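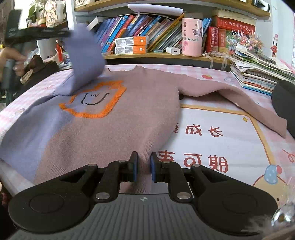

A reader of the first version wrote to ask why the wool names in the list were not simply translated, as half of them look like spelling mistakes. The answer is that many of them are spelling mistakes, and they are kept on purpose. The list records what was written on the labels and in the pattern sheets, and a corrected list would be of no use to a person who is holding an old label and wants to find it.

Nekomgate word list, version 3

What it contains

Nekomgate is a small collection of words used for knitting yarn, stitches and garment parts in pattern sheets from the Darnska valley. There are 107 entries. Each entry has the word as printed, a plain English meaning, the source sheet, and a field for notes. For 87 of the entries the meaning was confirmed by at least two sheets. The others depend on one sheet only and are marked "single" in the status column.

The sheets were given to the reading room in Darnska in three boxes. Most are one page, folded twice, and the words near the folds are often lost. Where letters are missing I have put a full stop for each letter, if the width of the gap made this possible, and a dash if it did not.

Files

words.csv is the list itself, in UTF-8, with commas between fields.
sources.csv gives a number to each sheet and says which box it came from.
notes.txt has longer remarks which did not fit in the table.
old/ keeps versions 1 and 2 without changes.

Fields in words.csv

id: a number, never used again if an entry is removed
form: the word exactly as printed, with capital letters kept
meaning: English, in lower case
part: one of yarn, stitch, garment, tool, other
sheet: refers to sources.csv; several numbers are separated by a semicolon
status: confirmed, single or doubtful
note: free text, may be empty

Please open the file with the id column set as text. Some spreadsheet programs remove the zeros at the beginning, and then the links to notes.txt do not work any more.

Known problems

The word "guo" appears in two senses. In the older sheets it is the ribbed edge at the bottom of a garment. In the later ones it is the whole lower part, up to the place where the armholes begin. These are entries 0041 and 0042. They should not be joined. With a capital letter, Guo is the name of a yarn, and this has its own entry under yarn.

Colour words are weak in this version. The printed sheets had no colour samples, so "rose", "old rose" and "dust" could be one shade or three. I have translated them word by word and given all of them the status doubtful.

Needle sizes are copied without conversion. The numbers do not follow the metric sizes, and I could not find a table which explains them. If someone has such a table I would be very glad to see it.

Roughly 69 sheets have not been read yet. They are mainly for socks and gloves, therefore the words for heel and thumb are few.

Changes since version 2

Entries for the neck opening were separated into round, square and buttoned.
The field "part" replaces the old field "group".
Two entries were removed, both of them the names of shops.
Wrong sheet numbers from July were corrected.

How the list was made

The words were typed by hand from the paper sheets and compared a second time on another day. The comparison was done with Fodis, a small script which shows the differences between two tables line by line. It is not included, but any similar program will do the same.

Use

You may copy, change and print the list. Please keep the version number with it and mention Nekomgate. Corrections are welcome, above all with the sheet number and the full line in which the word stands.

Last changed 23 September 2022.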